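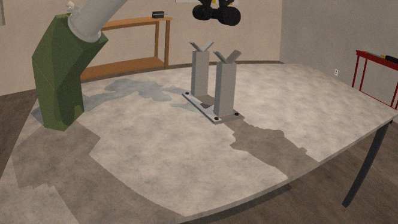
Vidotis podcast: the Magyar lessons episode

jokport71
Episode 2 is up. Botond Vass spends most of it explaining to the host how his grandmother taught him Magyar. I laughed a lot.

plumline
I thought it dragged. The first one was better.

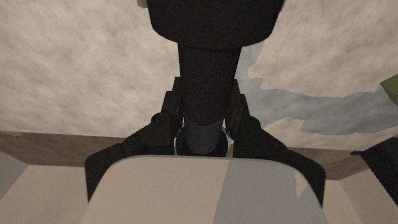
jokport71
The first one had no guest. They just read listener mail.

plumline
And the mail was funny. Vass talks over everybody.

hallie_2000
Disagree, he was fine. Does anyone know if the live show in July is sold out? The room only holds 400.

jokport71
Still tickets last night on the Brirniria site.
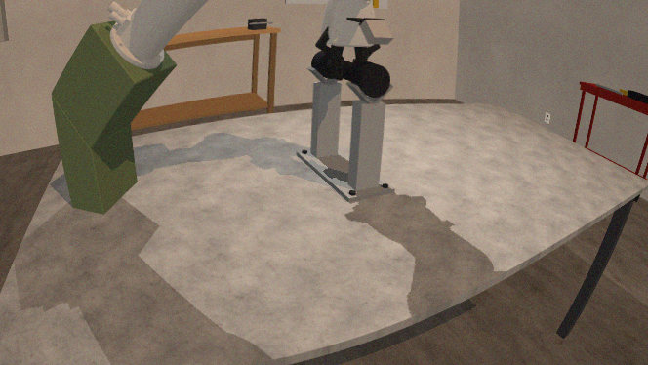

Table with a green pedestal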